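Farzana Biswas
12/15/20

Thread on how I do the snack mailers every year, because three people asked and I'd rather type it once.

Started sorting on the big table this morning. One snack packet and a couple of candies per person to begin with, then I build from there.
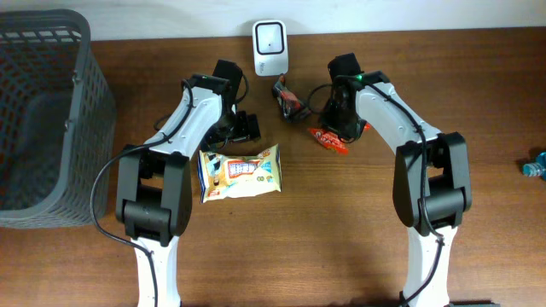 1/ The base

Every envelope gets one flat packet and two wrapped candies. The flat packet goes in first. It sets how thick the whole thing will be, and anything that won't lie beside it gets swapped out before I go further.

2/ Twist wrappers

I like candies with twisted ends for mailing. The ends fold under and they don't slide much once they're in paper. The fancier ones with stiff metallic wrappers look nice but they crackle, and if you pack two together they push each other into a corner.

3/ What I don't send

Plain chocolate bars. I tried in May one year and my cousin got a brown puddle in an envelope. December is safer but some of these go to Florida, so I leave chocolate out for everybody. Same with chips, unless you like crumbs.

4/ Envelopes

I switched from small boxes to padded envelopes. Boxes are better protection, but they take up the whole back seat on the way to the post office and the line is long enough without making two trips. A padded envelope holds one flat packet, a small handful of candies and a card. If you have to press to close it, take something out.

5/ The list

68 envelopes this year. Last year was fewer. I keep names in a spreadsheet with one column for address and one for things they can't eat. The second column matters more. Four people on the list have nut allergies and theirs get packed first, on a wiped table, before anything else gets opened or moved.

6/ Labels

If a wrapper is in a language you don't read, look up the ingredients before it goes in anything. Put the translation on a slip of paper in the envelope. It takes a minute. I print them on the back of old worksheets, so if you got fractions on yours last year, that's why.

7/ Where I buy

Mostly Isska, the little import grocery next to the dry cleaner. They let me order by the case if I ask two weeks ahead. Clulo has a bigger candy aisle but you pay by weight and it adds up. I went to both this year.

8/ Order of packing

Flat packet, card behind it, candies in a row along the bottom, slip on top. Seal, label, into the bin. I do the same kind of candy for a whole batch, then change over. Mixing as I went is how Gayan Kanagaratnam ended up with an envelope of nothing but ginger chews. He ate them and wrote to complain.

9/ Cards

Short ones. I write them in front of the TV over the week before, so packing day is only packing. Name on the outside in pencil, so it ends up in the right envelope – I've had two mixed up and both people were very polite about it.

10/ Mailing

Weigh one finished envelope on the kitchen scale before you seal the rest. If it's over what you planned to pay for, it's easier to pull one candy from each now than to peel open a full bin later.

11/ Leftovers

They go in the jar by the front door. Delivery drivers first, then us.

Nut-free ones are next, then the Florida pile. If you moved this year and haven't sent me your new address, please do it tonight.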